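## 4. Checking the cell in simulation before you touch the real one

Do this section after any change to the fingers, the wrist mount or the table height. It takes less time than ordering new fingertips, and we have the invoices to prove it.

You will need the Damix controller switched on, the arm parked, and a workstation with the Humness simulator installed. The arm can stay powered down throughout. It will not feel left out.

### 4.1 Load the cell

1. Open Humness and choose **File > Load cell**. Pick the cell file you saved at the end of section 3. If you skipped section 3, go back. We'll wait.
2. Check that the status line reads `port 2069`. If it shows anything else, the simulator is talking to some other program, and the two of them will get along badly.
3. Under **Tool**, select the finger set fitted to your arm. The menu offers the standard and the long set. Long fingers on a standard profile look perfectly fine right up until they reach the table.
4. Set **Table height** to the value you measured, in millimeters. Do not type the value from the drawing. The drawing was made by an optimist.

> **Note:** The simulator remembers the last tool you used, including tools you have since bent, sold or dropped.

### 4.2 Set the finger opening

1. Go to **Gripper > Opening** and enter 100. This is percent, so the fingers will go as wide as they can.
2. Press **Apply**, then **Home**.
3. Step the opening down until both fingers still clear the block by at least 2 mm on each side.
4. Save the value under a name you will recognize in June. "test_final_new" has been tried.

> **Caution:** Do not copy the opening straight to the real gripper. The Jakubowski fingers have rubber pads that the model leaves out, and the pads take up room on both sides. Subtract them first.

### 4.3 Check the wrist view

The wrist view is where most set-up mistakes show themselves, provided somebody looks at it.

1. Turn on **View > Wrist** and **Shadows > Full**. Shadows slow things down, but they make it much easier to judge how a finger sits over the table.
2. Load the **Numbered blocks** layout and press **Reset**.
3. Jog the arm until one block lies between the large fingers. Leave a gap on both sides.
4. Compare your view with the one below. Your blocks may sit elsewhere and carry other digits. What matters is that both fingers are in view and neither touches the block. 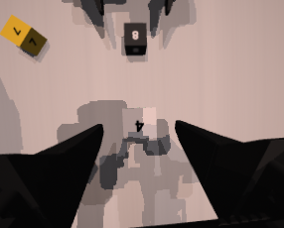
*Fig. 4-1. Wrist view with the white block, number 4, between the large fingers. The yellow 7 and black 8 are farther up the table.*

5. If a finger is missing from your view, the camera mount is set to the wrong side. Change it under **Tool > Camera** and repeat from step 2.
6. If the block is hard to tell from the table, leave the table color alone and look for the digit. A digit lying upside down is fine – the gripper doesn't read.

### 4.4 Run the dry cycle

1. Set the speed to slow and start **Genderlow cycle** from the test menu. It makes 499 picks and writes one line per pick to the log.
2. Search the log for `CONTACT EARLY`. One or two lines can be put down to the random block placement. More than that means the opening is too small or the table height is wrong.
3. Fix the value, then run the full cycle again. Stopping at pick 30 because it "looked good" is how this manual got its section 9.
4. When the log is clean, export the tool profile and continue with section 5.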